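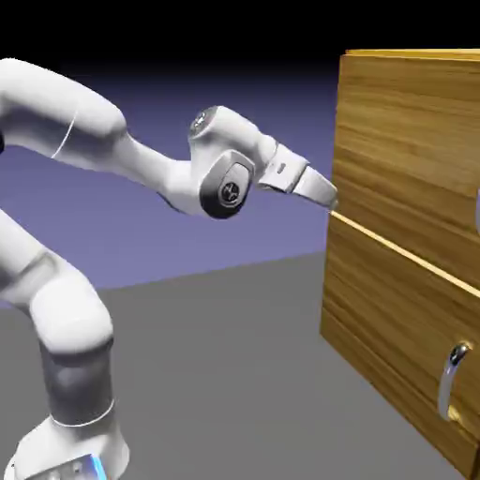 Anouk Wouters asked whether the planner should be trusted with contact at all, or whether it should stop short of the drawer and hand over to the force controller every time. Her view was that the current split leaves both modules half responsible, and that most of the aborted runs come from there.

Discussion followed. The handover now happens when the planner reports its goal reached, with the fingertips at the cabinet face. If the pose estimate is off toward the cabinet, the planner treats the touch as a collision and quits before the controller has started. Agreed to move the handover earlier and give the controller the last 12 mm of travel.

Item 2. Simulation batch
The overnight batch of 2000 episodes finished. Success on the drawer task was 88 percent, counted as drawer open past the halfway mark with no joint limit hit. 300 episodes were set aside for replay. Two kinds of failure stood out in the replays looked at so far: fingers sliding along the drawer front, and the arm reaching a folded elbow pose with no way on. The second kind is a planner matter and will be logged separately.

Seeds were not saved for the first part of the batch. The launcher in Telter drops the seed when a job restarts. Fix is in review.

Item 3. Perception
The handle detector still loses the handle when the wrist comes between it and the camera. Peeters branch keeps the last good pose and carries it forward with the joint readings. It works in simulation – nothing on hardware yet. Question raised about drift if the cabinet is bumped. No answer at this meeting. Texture randomization for the wood fronts to be switched on for the next batch, handle shine too.

Item 4. Tooling
Flarberg will not be upgraded before the June release. The new version changes the order of joints in the log files and the plotting scripts all assume the old one. Werthorpe asked for contact forces in the exported logs, and this was accepted provided file size stays manageable.

Actions
Move handover point and rerun the failed episodes: planning
Seed fix in Telter, merge after review: tooling
Bump test for the Peeters branch, simulation only: perception
Sort the remaining replays by failure kind: Anouk Wouters

Gripper friction values were held over to the next meeting. Closed at 11:40.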